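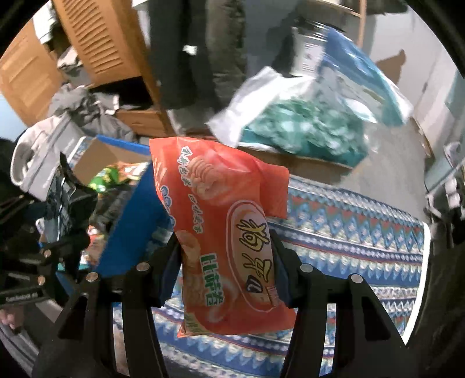 第三章 把零食柜装起来，并让它留在墙上

本章适用于 Voreck 系列壁挂式零食柜（单门款）。双门款请看第四章，双门款用户的烦恼要多一扇门。

开始之前

请先把箱子里的东西全部倒在地毯上，与附页的清单核对。螺丝请放进碗里，不要放进口袋，口袋里的螺丝一般会在洗衣机里再次出现。您还需要自备：十字螺丝刀、水平尺、铅笔、电钻，以及一面真正的墙。石膏板隔墙请改用 Bogale 空心墙锚栓，另行购买。

注意：柜体空载时很轻，装满薯片也很轻，装满罐头就不轻了。隔板承重上限为5公斤，每层分别计算。

安装步骤

1. 选定位置。柜底离地建议在成年人肩膀以上。家中若有会搬椅子的孩子，高度的意义有限，请直接阅读“童锁”一节。

2. 用铅笔在墙上标出挂轨的孔位，两孔中心距345毫米。请量两遍。两遍结果不同的，请量第三遍，并相信其中比较像345的那两遍。

3. 钻孔前确认墙内没有水管和电线。开关和插座的正上方、正下方尤其可疑。

4. 打入膨胀管，用长螺丝固定挂轨，先不要拧紧。放上水平尺，调平，再拧紧。顺序颠倒的话，您会得到一个略有坡度的柜子，圆形包装的糖果会自行集合到低的一侧。

5. 将柜体背后的挂钩对准挂轨，自上而下落到底。听到“咔”的一声为到位。没有听到的，请取下重来，不要用拳头补上这一声。

6. 装上防脱卡扣。它看起来可有可无，但没有它，柜体受到向上的力时可能脱轨。

7. 装隔板。袋装食品占地方，建议最上层留出较高的空间，袋子竖放，封口朝上。硬塞也塞得进去，只是日后吃到的会是碎末。

童锁

8. 童锁出厂时为关闭状态。按住门内侧的灰色按钮3秒，松手后拨到“锁”的位置。

9. 试开三次。三次都打不开，说明童锁工作正常；您自己也打不开，说明您跳过了下面这条说明。

说明：解锁时须同时按下门底部两侧的压片，再向外拉。请在孩子不在场时练习。他们学得比您快。

存放与日常

未开封的食品按包装上的保质期存放。开封后的袋子请用夹子夹紧，夹子不随本品附送，晾衣服的那种就可以。柜内没有制冷功能，巧克力在夏天会有自己的想法。

请勿把柜子装在灶台上方或阳光直射处。清洁时用拧干的软布，不要用钢丝球，也不要用“只用一下应该没事”的钢丝球。

铰链经过2,000次开合测试。正常家庭可以用上好几年，考试周和世界杯期间消耗会快一些。出现异响时，可在铰链轴上滴一滴食品级润滑油，一滴就够。

故障排查

门关不严：先看有没有袋角夹在门缝里，再调节铰链侧面的螺丝，每次转四分之一圈。

柜体晃动：重新检查步骤4和步骤6，多半是其中一步被您寄予了过高的信任。

零食减少过快：不属于保修范围。

若需更换配件，请报出柜门内侧标签上的批次号。Derkgate 仓库每年四月盘点，期间发货会慢几天。

Wistetico 家居用品 客户服务部 | 说明书修订日期：2026年10月15日 | © Wistetico 版权所有 | 联系我们 | 返回顶部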